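Grout haze on bathroom floor, Omville area

tilehound22
Porcelain floor, grouted in November, still has a haze. Paid 1,692 for the job and the Pangilinan guy says its normal. Is it?

mudbed_stu
Not normal. Sulfamic acid cleaner, weak mix, rinse twice.

kettlecorn
Disagree on the acid. If its epoxy grout that wont touch it. Ask what they used first.

mudbed_stu
Fair. Most crews in Stuvstead use cement grout tho.

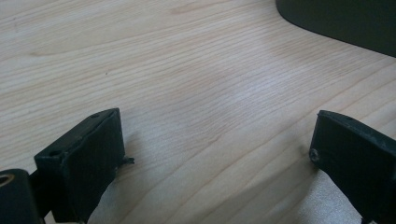

tilehound22
Cement grout, just called. Haze only shows when the light hits it low, same as glare on a pale wood table, where the grain goes almost silvery and you lose it. Straight down it looks fine.

kettlecorn
Then try plain water and a white pad before any acid. Rellard sealer on top? If so different problem.

tilehound22
No sealer. Will try the pad tonite, closet corner first.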